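Group 3 project report - shared kitchens and who cleans them

So this is our write-up for the applied social research class. The group was me (Meriem El Khatib), Sanaa Nasr, Othmane Ait Ali and Brahim Fahmy, and our adviser was Mariama Kpodo. We wanted to know one thing: when a bunch of people share a sink, what decides whether it stays clean?

I got hooked on this because of my own dorm, Alaoui House, where a pot of rice once sat long enough to get a name (Gerald - don't ask). Sanaa had the same problem at her internship, and once we started talking we couldn't stop!

## What we did

We ran a short survey in February in three buildings: Alaoui House, the Wirnska student residence and the Padell office building downtown. We got 468 people to fill it in, which was way more than we hoped for, and between them they wrote 1,341 separate comments. Othmane put every single comment into a spreadsheet and tagged it by hand. He says he's never doing that again, and I believe him.

We also did 40 short interviews, mostly at lunchtime, mostly standing up. People get really worked up about sponges. Brahim had one interview go on for so long that he missed his bus, and the whole thing was on the subject of tea bags.

## What people told us

The biggest group of comments was on "soaking." Pretty much everyone agrees a pan can soak for a while, but the people leaving the pan and the people looking at it have very different ideas of how long that is. In the Wirnska residence, a lot of folks thought overnight was fine. In the office building they thought it should be gone before the next person wants coffee.

The second biggest was tools. If the brush is gross or missing, people rinse their plate, feel bad and walk away. I thought this was a weak excuse until I read fifty comments in a row saying it.
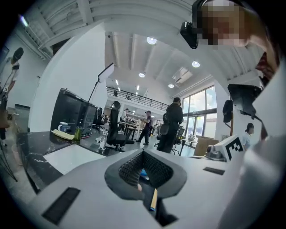
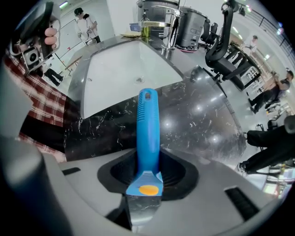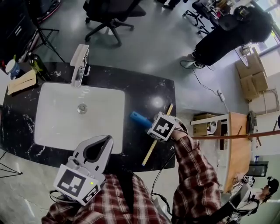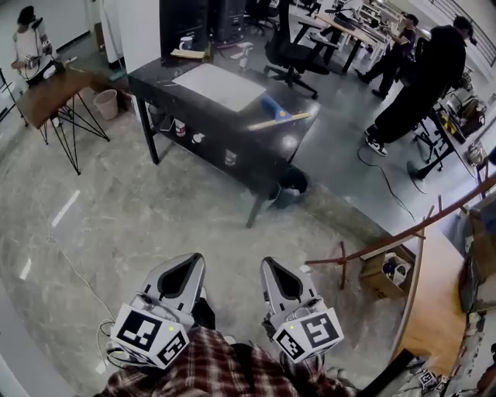
**Did a cleaning schedule on the wall help?**

Only where people had picked their own days. In the buildings where somebody else filled in the names, most people we talked to couldn't remember which day was theirs.

## Stuff that went wrong

Our first survey had a question that asked if you clean up "regularly," and of course everybody said they do. Mariama circled it in red and wrote "what does this mean??" so we changed it to ask about the last time you used the sink. The answers got a lot more interesting after that.

We also lost a Tuesday to a fight over whether offices and dorms can be compared at all. I still think they can, Othmane still thinks they can't, and we ended up giving each one its own chapter.

## If we did it again

I'd spend more time with the people who never use the kitchen. A few of them told us they quit cooking because of the mess, and we didn't have a good place on the form for that. Sanaa is going to follow up with them for her own paper next term, and she already has her first two interviews set up.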